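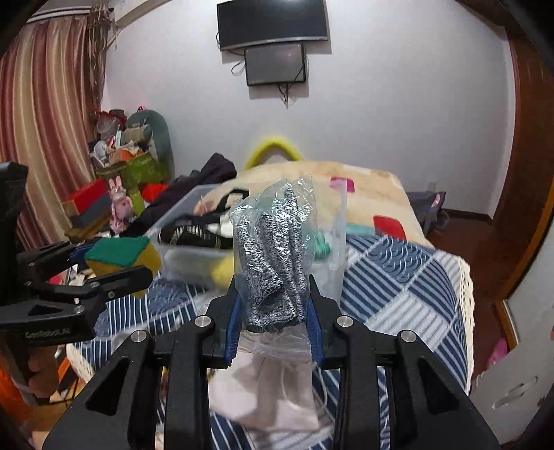 Chapter 7
Comparing Hand-Held Grippers

Chapter 6 dealt with arms bolted to a bench. We now turn to grippers that a person carries by the handle, and to the question of how to tell whether one pair of fingers does a job better than another.

Household goods make a hard test. A sponge gives under pressure and springs back. Plastic film slides over whatever it covers, so a grip on the bag may be a poor grip on the cloth inside. The Ferwood trials, run by Setareh Tabrizi, used 200 grasps for each type of finger pad and logged 173 holds with the ribbed pad. A hold counted only if the item stayed in the jaws for 30 seconds.

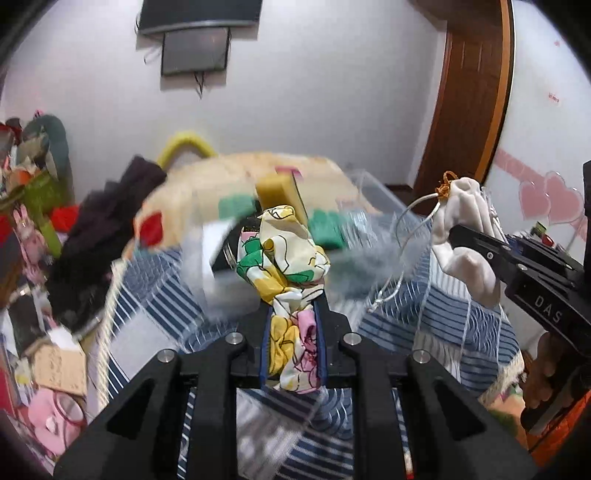

Thin fabric raises a second problem. It bunches as the fingers close, and the thickness between the pads depends on where they meet it. Two grasps of the same cloth can need quite different closing forces. Section 7.2 explains how to record this, and Section 7.3 covers work with a gripper in each hand. Read the Kazemi scoring rules in Appendix B before starting the exercises.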